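Grandden Hanging Mesh Basket, three compartments
Item 546
Black wire, tall handle

Overview
Specifications
Fitting
Care
Delivery and returns

A small basket for the things that otherwise end up spread across the worktop. It hangs from a rail, so the surface underneath stays free. The three compartments are set at an angle to each other, and the mesh lets you see what is in each one without taking it down.

The tall handle stands well above the top edge. When you want to use the basket at another bench or in another room, unhook it and carry it by the handle. It also stands on a flat surface.

Suitable for tape, pens, clips, small brushes, sewing bits and the like. Very small items such as loose screws or pins can slip through the grid. Put them in a tub or a small tin first.

Specifications
Material: steel wire, black coated finish
Width: 300 mm
Weight when empty: 546 g
Maximum load: 2 kg, spread across the compartments
Compartments: three, fixed
Assembly: none
Use: indoors

What is in the box
One basket
One instruction sheet

Hooks are not included, as the right size depends on your rail. The Plundard rail hook in white plastic is sold separately as item 221. Check the thickness of your rail before ordering.

Fitting
Fix the rail firmly before hanging anything from it. Put the hooks over the rail, lift the basket and catch the top wire on each hook in turn. Pull down gently to make sure it is seated. Keep heavier things in the middle compartment and do not hang a second basket from the first.

The basket can be used on a metal or timber rail. It should not be hung from a curtain pole or a towel rail held on by suction cups.

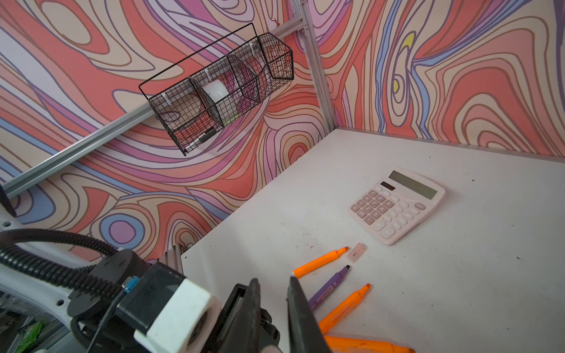
Three-compartment basket on a metal rail, hung with white plastic hooks.

Care
Wipe with a damp cloth and dry straight away. Dust collects where the wires cross and comes off with a soft brush. Do not use scouring pads or put the basket in the dishwasher. If the coating gets chipped, keep that part dry.

Delivery and returns
Sent from our Gosgate warehouse. Orders placed before 2 pm leave the same working day. Unused baskets can be returned in their original box. Hooks can be returned if the bag is unopened.

Questions about rail sizes or larger orders: ask for Macarena Maldonado at the Gosgate trade desk.

Also in this range
Grandden Hanging Mesh Basket, single compartment
Grandden Mesh Letter Tray
Plundard rail hook, white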